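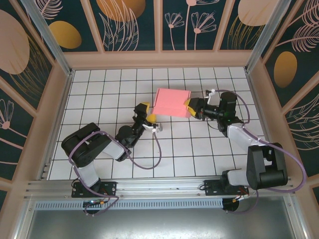
**Unit 4: Naming, Theme and Taste in Small Restaurants**
Notes to go with Friday's session

Last time we spent most of the hour on menus, and we ran over (my fault, I got carried away on the subject of desserts), so these notes start where we should have finished: the name over the door. A good deal of what a guest expects has been settled before they ever read a menu, and the name does most of that settling.

## Names that carry a promise

Please read the two short cases below before class and jot down a line or two on each.

**Case A: Araya.** A noodle shop in Halomville with 19 seats and a single long counter. The owners picked the name because they liked the sound of it, and for the first few months people kept walking in and asking for all sorts of dishes the kitchen had never made. A vague name leaves guests to fill in the blanks, and they fill them in generously! The shop kept the name and added two words underneath, "noodles, broth," and the wrong orders more or less dried up.

**Case B: Astadden.** A supper club over in Fasuvbridge, done up as an old night train, with a whistle between courses and waiters in conductor caps. Here the promise is very loud. Guests pay $80 a head and they expect the train to keep running all night – if the whistle is forgotten, they notice, and they write about it afterward.

Ask yourself which of the two is easier to run on a quiet evening with one server off sick. I have changed my own mind on this more than once.

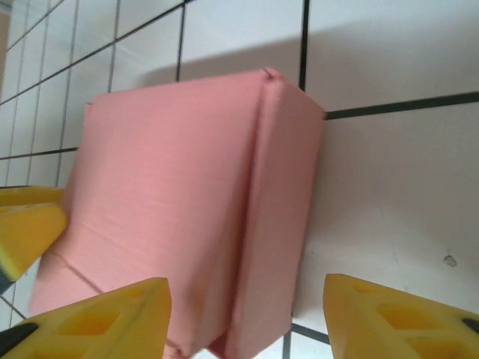 ## When a theme goes wrong

Most themes fail in a fairly dull way. The props get dusty, the jokes get old, and the staff stop saying the lines. A few fail because they hurt somebody, and those are the ones that end up in the newspaper. When you look at a theme that borrows from a real place, a faith, a war or a crime, work through these questions:

- Who lived through the thing being borrowed, and might they walk past the door?
- Would the staff be comfortable explaining it to a stranger?
- Could the food stand up if you took the theme away?
- How much would it cost to change course?

On that last one, owners tend to think only of the sign. Astadden spent around $2,000 replacing printed menus, napkins and aprons after a fairly small change to its logo, and the logo wasn't even the part guests had complained about (it was the whistle, which was too close to table 2).

## For next time

Bring one name from your own town, good or bad, and be ready to talk about it for a few minutes. Please pick a place you have eaten in, as it's hard to be fair to a kitchen from the sidewalk. If you're stuck, a food truck or a bakery is fine, and so is somewhere that closed years ago.

The reading on menu prices has moved to Unit 5, so you can leave it for now.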